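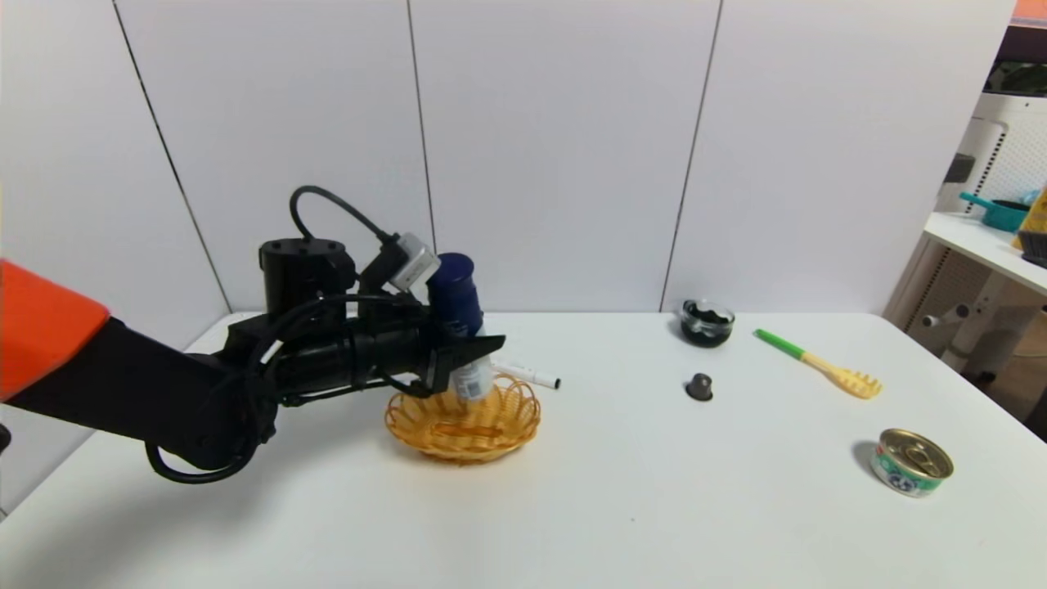

Tobias Calloway has been buying groceries for other people for eleven years, and he still writes the list by hand. He runs the household side of Willon, a small housing scheme in Iltholm where tenants share a laundry room, a store cupboard and one long kitchen. Most of what he talks about when you ask him about the job is cleaning products, soap and washing-up liquid, and where to keep them. A blue and white bottle and a small woven basket on a white tabletop are pretty much the raw materials of his working week. "People think I do budgets," he says. "I do budgets for an hour. Then I do cupboards."

The scheme was set up to cut bills. Tenants pay into a common pot each month and Calloway spends it on the things every flat gets through. When he started, each flat bought its own. He asked people to bring down whatever they had under the sink so it could be pooled, and they filled the laundry room floor.

"There were 137 bottles," he says. "I had to count them because the insurer wanted to know what we were storing. Half of them were nearly full. People buy a thing for the oven, use it once, and then it sits there for six years and moves house with them."

He gave a good part of it to a hostel in Flustitz and took the rest to the council tip in four trips. Since then the scheme has kept to a short list: washing-up liquid, a general cleaner, a bathroom cleaner, laundry liquid, soda crystals, white vinegar and hand soap. Anything else, a tenant can buy privately.

I asked how people took it.

"Badly, for a month. There was one lady who had a special spray for taps. I said keep your spray, I'm not coming up to take your spray. She still has it, I think. But the shared cupboard is the shared cupboard."

The list came from trial and error. He once tried powder for the laundry, as it was cheaper by weight, and went back to liquid after the damp got into the tub and turned it solid. He tried a lemon-scented floor cleaner which three tenants said gave them headaches. Nothing on the shelf now has a strong smell.

Buying in bulk saves money, but he is careful about how far he will go with it. The largest container he will take is five litres. He has been offered bigger drums and turned them down.

"I can lift five litres. Anyone here can lift five litres, near enough. If I bought the big drums I'd be the only one who could pour from them, and then what happens when I'm on holiday?"

The full containers stay locked away, and smaller amounts go upstairs in refillable bottles. He labels each one with the name of the product, the date it was filled and the safety wording copied from the original. He is strict about this, and it is the one subject on which he raises his voice a little. A few years ago a tenant put bathroom cleaner in an old squash bottle and left it on the draining board. It was spotted in time.

"Never a drinks bottle. I don't care if you've written on it in letters a foot high. A child doesn't read, and someone who's got up in the night for a glass of water doesn't read either."

He also keeps bleach off the list altogether. Tenants may use their own, but he asks them not to bring it into the shared kitchen, where somebody is likely to be using vinegar on the kettle. There is a notice about it over the sink, and the same notice in the laundry room in larger print.

Last year the pot spent 3337 pounds on household supplies for the whole building. Calloway has the figure in a red notebook, along with the price of nearly everything he has bought since he started. Washing-up liquid has gone up the most. Soda crystals have hardly moved. The saving against the year before was 354 pounds, and he puts most of that down to the laundry liquid.

"We put a measuring cup on a string. That's all it was. Before that people were just tipping it in."

The string has been replaced twice. The cup is the original one.

His supplier is Þorgeirsson, a family wholesaler on the ring road, which delivers every other month. He used to go round three different shops to get the best price on each item, and gave it up when he worked out what he was spending on petrol. The wholesaler takes back the empty containers, which he likes, though he has to rinse them first and store them in the bike shed until the van comes.

Storage is the hard part of the job in his view. The building was not designed with a shared cupboard in mind, and the one they use was meant for an ironing board. It is narrow and deep. He has put in two shelves and a set of baskets, one for each landing, so that a tenant can carry the whole lot upstairs, do the stairwell and bring it back.

"Before the baskets, things went up and they didn't come down. You'd find the glass cloths on the top landing and the bucket in the garden. With the basket you can see what's missing."

He buys the baskets second-hand and doesn't mind what they look like, as long as there is a handle or something to grip. Plastic ones last longer in the laundry room. Cane goes mouldy if it is put away with a damp cloth inside, so the cloths hang on hooks on the back of the door.

The next job is the kitchen. There is 400 pounds set aside for a new run of shelving next to the cooker, and the tenants have yet to agree whether it should have doors. Calloway would like it open. Two of the flats have said it will look untidy, and he thinks they are probably right about that.

"It'll look untidy and people will find the salt," he says. "I can live with that. We'll see how they vote."

He had to stop there to let the boiler engineer in. On his way out he took two empty hand soap bottles off the windowsill and put them in his coat pocket to be filled.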